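Our Afternoon at the Droncombe Open House

Posted August 16, 2021

I had been meaning to get over to the Droncombe water works ever since we moved into the valley, and this year the open house fell on a day when my sister-in-law was staying with us, so off we went with sandwiches and far too many sweaters. It is a pretty drive once you are past the quarry road, all hedges and small bridges, and we only took the wrong turn once.

Our guide was Qiuyue Luo, who has run the testing side for years and has the kind of voice you can hear over a pump, a real gift in that building! She started us outside by the settling ponds, where the water from the Ren comes in looking like weak tea, especially after a July as rainy as the last one. Then it was down 36 steps to the filter hall — cool, echoing and smelling faintly of wet stone — where the sand beds do most of the work. One of them is still the original, and serves about 2,000 homes on the east side of town.
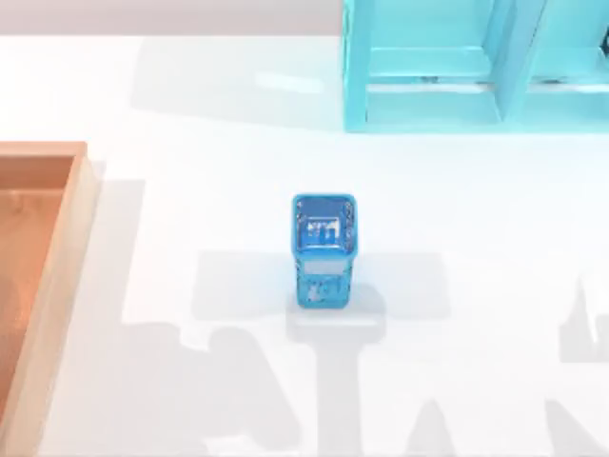 Taste was what my sister-in-law wanted to ask about, being a great one for complaining about her tap water at home. Qiuyue was very patient with her and explained that hard water and chlorine get blamed for each other all the time. I do think what you drink from matters too. A see-through blue cup like the one on the white table, with that deep glossy color inside, makes any water seem colder and cleaner to me, and my grandmother would have said the same about her old blue pitcher. Qiuyue laughed and said she judges hers with her eyes shut.

We had a good long wander through the old pump house after that, where the Sandex engine has been painted a handsome green and turns over for visitors every half hour. Children were allowed to pull the whistle. So was I, after asking nicely.

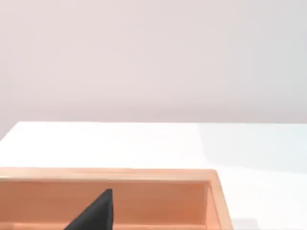 White tabletop against the plain, pale wall.

Tea was in the yard, and the lemon cake was gone by three, so go early if you care about cake. Parking is free in the lower field but it does get muddy, and the steps to the filter hall are steep, with a rail on one side only. Wear flat shoes. We came home with a leaflet on rain barrels, which my husband has already read twice.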